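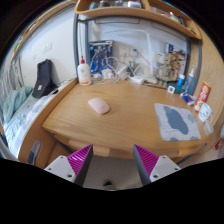

手持ちグリッパーの指を自宅で組んで調整する(Gistetti製作メモ)

2025年6月10日

印刷する | メールで送る
シェア 58

前回は持ち手とトリガーまで作ったので、今回はいよいよ指です。やっと指!ここが一番楽しくて、一番やり直しの多いところでもあります。

Gistettiというのは、私が家でちまちま作っている手持ちグリッパーの名前です。モーターは入っていません。トリガーを握ると左右の指が閉じて、離すとバネで開く、それだけの道具です。そのうちアームの先に付け替えたいんですが、まずは手で持って、どんな形の指なら机の上のものをちゃんと挟めるのかを調べたい。なので、指だけすぐ交換できる作りにしてあります。

作業場は、はい、いつもの机です。ベッドの横の、棚の下。工房を借りようかと思った時期もあったんですけど、夜中に「あ、ここ削りたい」となったとき、すぐ手が届くほうが私には合っていました。

用意するもの

・リブ入りの指パーツ(左右)
・指を留める取り付けプレート(左右)
・指の内側に付けるパッド
・プレート用のネジと、それに合うドライバー
・紙やすりの1000番
・小さめのニッパーとデザインナイフ
・マスキングテープと油性ペン
・つかむ練習用のもの(マウスがおすすめ)

指パーツは柔らかめのフィラメントで印刷します。私はTutellの軟質のやつを使いました。色は完全に趣味で、マゼンタにしました。プレートがグレーなので、これくらい派手なほうが気分が上がるんですよね。それに、机の天板が明るい木の色だから、指がどこにあるかすぐ分かります。地味な色で作った試作は、床に落としたときに探すのが大変でした……。

プレートのほうは硬いフィラメントで大丈夫です。ネジ類とバネはLambrakisでまとめ買いしました。送料がもったいなくて余分に頼んだら、引き出しがネジだらけになりましたが、後悔はしていません。

指パーツを印刷する

スライサーはJaltowを使っています。設定で気をつけるのは向きだけと言ってもいいくらいで、リブの側面がベッドにべたっと付くように寝かせてください。立てて印刷すると、曲げたときに層のところから裂けます。私は最初それをやって、トリガーを握った瞬間にパリッといきました。あの音、けっこう心にきます。

速度はかなり落とします。軟らかい材料は急ぐと糸を引くので、寝る前に始めて朝に回収するくらいの気持ちでどうぞ。サポートはなし。リブの間にサポートが入ると、取るときに泣きます。

印刷が終わったら、すぐにはがさずにベッドが冷めるまで待ちます。熱いうちに引っぱると伸びて、左右で長さの違う指になってしまうので。

バリを取って、左右を合わせる

リブの間に残った糸は、ニッパーの先でちょんちょんと切ります。デザインナイフを奥まで入れるとリブそのものを切ってしまいがちなので、ナイフは外側だけ。パッドを付ける面は1000番で軽くなでておきます。ツルツルにしようとしなくていいです。指で触って引っかかりがなければ十分!

そうしたら左右を背中合わせに重ねて、先端がそろっているか見てください。ずれていたら、長いほうの根元を少しずつ削ります。先端は削らないこと。先端の形が変わると、薄いものをつまめなくなります。

裏に油性ペンで「左」「右」と書いておくのもおすすめです。組んだあとに外して、どっちがどっちだったか分からなくなるのを、私は毎回やっていました。

プレートに取り付ける

プレートのネジ穴に指の根元を合わせて、まず全部のネジを軽く止めます。一本だけ先に締めきると、残りの穴がずれて入らなくなります。全部入ったら、対角の順に少しずつ締めていきます。

締めすぎ注意です。硬いプラスチックのプレートは意外と簡単に割れるし、柔らかい指の根元はむにゅっとつぶれて、そのぶん先端が外に逃げます。ドライバーが「お、重くなったな」と感じたところでやめて、指を横から押してガタつかなければOK。

左右が付いたらトリガーから手を離して、開いた状態を正面からのぞきます。片方だけ内側に傾いていたら、傾いているほうのネジを一度ゆるめて、位置を直して締め直しです。地味な作業なんですが、ここを雑にするとあとで全部やり直しになります。

パッドを付ける

指の内側に、先端から根元に向かってパッドを付けていきます。一気に貼ると空気が入るので、先端を合わせてから、爪の背で押さえながらゆっくり下ろしていく感じで。はみ出したところはナイフで切ります。

貼ったらマスキングテープでくるっと巻いて、一晩そのまま。早く試したくてうずうずしますが、ここは我慢です(私は我慢できずに握って、パッドが斜めにずれました)。

マウスでつかむ練習をする

さて、お待ちかねの試運転。練習台は薄いピンクのマウスです。丸くて、なめらかで、置いた向きによって幅が変わるので、指の良し悪しを見るのに向いているんです。箱みたいに四角いものだと、指が多少曲がっていても挟めてしまうんですよね。

やり方は簡単です。まず、マウスを天板に直接置きます。マウスパッドの上だと一緒にパッドまで引きずることがあるので、最初は何も敷いていないところで。指を開いたまま、先端をマウスの手前まで持っていって、左右のすき間のまんなかにマウスがくるように手首の向きを合わせます。斜めに置いてあるなら、こちらも斜めに構える。置き直したくなりますが、そこはあえてグリッパー側で合わせてください。練習なので。

マウスが指の間に入ったら、トリガーはまだ握りません。パッドの面がどちらもマウスの側面と平行になっているか、上からのぞいて確かめます。片方だけ先に触りそうなら、手首をほんの少し回します。両側がほぼ同時に触る位置が見つかったら、そこでゆっくり握る。持ち上げるのはそのあとです。

これを、向きを変えながら3回。全部落とさずに運べたら、その指は合格にしています。
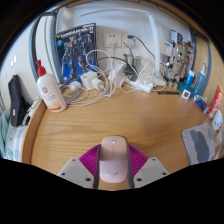

うまくつかめないとき

マウスが前にスポンと飛び出す場合は、指の先端どうしが開きすぎています。根元のネジをゆるめて、先端をわずかに内側へ寄せてください。反対に、手前へ転がってくるなら閉じすぎです。

片側にくるっと回ってしまうときは、左右の高さ違いを疑います。グリッパーを机に水平に近づけていって、両方の先端が同時に天板に付くか見てみてください。片方が浮いていたら、取り付けのところからやり直しです。あーもう、となりますが、直すと見違えます。

つかめるのに途中で滑り落ちるときは、パッドの表面が汚れているのかもしれません。手の脂って思ったより付きます。固く絞った布で拭いて、乾いてからもう一度試してみてください。

あと、トリガーを握っても指がしならずカチカチのままなら、印刷の充填率が高すぎます。リブは曲がってこそのリブなので、設定を下げて印刷し直したほうが早いです。私は意地になってドライヤーで温めたりしましたが、翌日には元どおりでした。

机の上でやるときの注意

ひとつだけ。ケーブルの近くではやらないほうがいいです。うちの机は奥のほうに白い充電ケーブルがこんがらがっていて、指のリブに引っかかるとアダプターごとついてきます。練習は手前の空いたところで。ボトル類も、グリッパーの振り幅の外に出しておくと安心です。私は奥の左端に寄せっぱなしです。

次回

7月には、指を工具なしで交換できる留め具を載せるつもりです。ネジを締めたりゆるめたりするの、さすがに飽きてきました(笑)。形はもうできているんですが、爪がすぐ折れるので、もう少し太らせてからにします。

指の長さを変えて試した方がいたら、コメントで教えてください。長めの指で薄い袋のお菓子をつまめるかどうか、すごく気になっています。

印刷する | メールで送る
閲覧 2113 | コメント 3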